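Small arm, short reach: the Jarkbridge student project

The robotics club at Jarkbridge has been building its own manipulator arm since the start of the spring term. The task for the June assessment is narrow: pick up an orange cube and put it in a box, 5 times in succession, without a hand on the controls. Haruna Amano leads the student group and wrote most of the control code.

The arm is 3D printed in white plastic, and Amano says printing took longer than the design. "The links were fine. The brackets around the servos went through 4 versions, and the problem was always the screw holes," she says. "If the hole is slightly tight, the plastic splits when you fit the motor. If it is loose, the joint has play, and play at the shoulder is a large error at the gripper."

The group had first planned to adapt Hinlow, the arm left by the previous year's students, but its joints were worn and the drawings were incomplete. The new one is called Sayce. It shares no parts with the old arm apart from the power supply.

Training began in the spring. A student guides the arm through the movement while the joint angles are logged, and the software, which the club calls Soten, learns from the recordings. The group has 700 of these on disk. Amano would like fewer. "A good many of the early ones are poor. People hesitated above the cube, so the arm learned to hesitate above the cube."

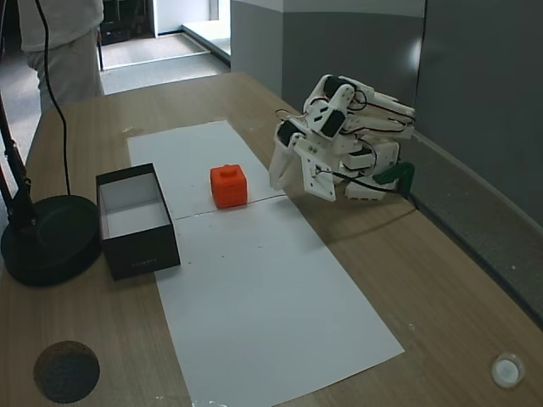

The gripper has had the most attention since then. Its jaws are flat, which suits a cube with straight sides but leaves little margin if the approach is at an angle. "We tried padding the jaws and it came off," Amano says. "Now we close more slowly and check the motor load. If the load does not rise, there is nothing in the gripper and it should go back and try again."

Cable routing remains unsolved. The wires need enough slack for the arm to unfold fully, and that slack can catch on a link when it folds back. Two runs were lost in this way before the group added a limit on the elbow joint - a measure Amano describes as temporary.

She is cautious about the assessment. The best result so far is 4 placements in a row, with the fifth cube dropped on the rim of the box. The next batch of recordings will start from positions nearer the edge of the arm's reach, where most of the failures occur.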